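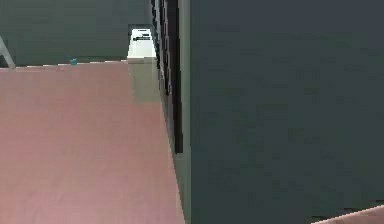
Does the colour of a floor change how warm people say a room is? In our data it does, by a small amount, and only when the air temperature sits near the lower end of the comfort range.

**Figure 3.** Rendered interior with a salmon-pink floor and a grey-green back wall.

## 4. Results

### 4.1 Sample and exclusions

A total of 923 ratings were collected in October at the two sites, Dernley and Robles. Each rating consists of one vote on the seven-point thermal sensation scale and one vote on the four-point preference scale, given by the same person in the same session. Ratings were dropped when the participant had been in the building for less than 33 minutes before voting, as the effects of walking or cycling to the site can last well beyond arrival. Votes left blank on either scale were also dropped. The rules for both exclusions were fixed before the first session and are set out in Section 3.4.

Clothing was estimated from the checklist given by Bouchard and Jaramillo in their earlier work on rented housing. The two sites differed little in this respect. Participants at Robles wore slightly heavier footwear, and we return to this point in Section 4.3, given that the feet are in direct contact with the surface under study.

### 4.2 Main effect of floor colour

The model described in Section 3.5 was fitted with air temperature, radiant temperature, clothing and floor colour as fixed terms, and with participant as a random term. Floor colour was coded as warm (pinks, oranges and browns) or cool (greys, blues and greens). Wall colour was entered separately with the same two levels.

Warm floors were linked to higher thermal sensation votes. The shift is well below one scale point and would not, on its own, move a typical participant from "slightly cool" to "neutral". It is nevertheless larger than the spread between repeat votes by the same person, which we take as the practical lower limit for reporting an effect. Wall colour showed no effect that could be told apart from noise. This is at odds with Orozco's account, in which the walls carry most of the visual influence, but his participants were standing and ours were seated with the desk facing away from the longest wall.

The effect of floor colour was not constant across the temperature range. When the term was allowed to vary with air temperature, almost all of the shift was found in the coolest third of the sessions. In the warmest third the two colour groups gave votes that overlapped almost fully. A plain additive term, as used in most of the earlier studies, would average over this pattern and give a misleading figure for both ends of the range.

### 4.3 Footwear and surface contact

A warm-coloured floor may also be a floor that feels warmer underfoot, for example where brown coverings are softer or thicker than grey ones. To separate the two, all coverings at both sites were laid from the Dular range, in which the backing and thickness are held fixed and only the top colour differs. Surface temperature was logged with Jellico probes at 5 points per room. Differences in surface temperature between the colour groups were smaller than the stated error of the probes.

Footwear was then added to the model. The colour term fell slightly but kept its sign. Of the participants, 53 had chosen to take their shoes off during the session; removing their votes made little difference to any of the estimates. We did not plan for this group, and the result should be read with care.

### 4.4 Preference votes

Preference votes followed sensation votes only in part. Participants in rooms with warm floors were less likely to ask for a warmer room in the cool sessions, as expected, but no more likely to ask for a cooler one in the warm sessions. Gallegos and Arriaga report the same lack of symmetry for lamp colour, and suggest that people treat visual warmth as pleasant whether or not they are already warm. Our data neither support nor rule out that reading – the preference scale has too few steps in its upper half to test it.

Order effects were checked by comparing first and second sessions for each participant. The second session gave slightly lower sensation votes under both colours, and the difference between colours was unchanged.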